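Evska opens its ad marketplace to small publishers

2025-05-21

Small publishers have been asking for this for ages, and now they've got it! Evska, the advertising marketplace run out of Skarnbridge, has dropped its minimum traffic rule and will let any independent site with its own editorial content sell display and video space through the exchange.

Until this week you needed a fairly hefty audience to get through the door, which left out most local news sites, hobby magazines and one-town listings pages. Those are often the very places where readers stick around and read to the end of the page. Evska ran a trial of the open version over the winter with 132 sites, and by the time it closed 764 advertisers had bought space on at least one of them. That's a lovely result for titles that mostly used to rely on a phone call to the garage down the road.

The set-up is simple enough. A publisher fills in one form, adds a short piece of code and picks which kinds of adverts it will take. Gambling and payday loans are switched off to begin with, and a site has to turn them on itself if it wants them. Evska keeps 19 per cent of each sale, the same cut it takes from the big titles, and pays out monthly. There's no joining fee and no tie-in -- you can leave with three weeks' notice.

Mivby, the media sales agency based in Pickering, is the first to bring a whole group of sites across. It looks after walking, gardening and local food titles and will sell them as bundles, so a brand can book the lot in one go and still see where each advert ran. The bundles go on sale in July. Mivby is also putting on free morning sessions for editors who have never sold an advert in their lives (bring a laptop and your traffic numbers), and the first of those is already filling up.

It's great to see the buying side getting some attention too. Advertisers will have a plain report showing the site, the page type, the price paid and the share that reached the publisher. Plenty of exchanges have talked about showing that last figure. Having it on the page next to everything else, without needing to ask an account manager, should make for much better conversations between the people who pay for adverts and the people who run them.

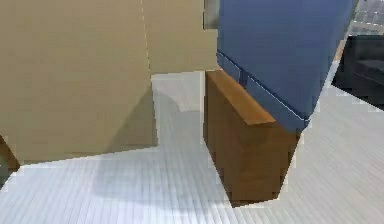 One editor in the winter trial told us that the money was welcome but the report was the real surprise, as she could finally see which pages advertisers were after -- though she would still like payments to come every fortnight. Evska says it is looking at that for later in the year.

Applications are open now through the publisher page on Evska's site, and replies are promised within three working days.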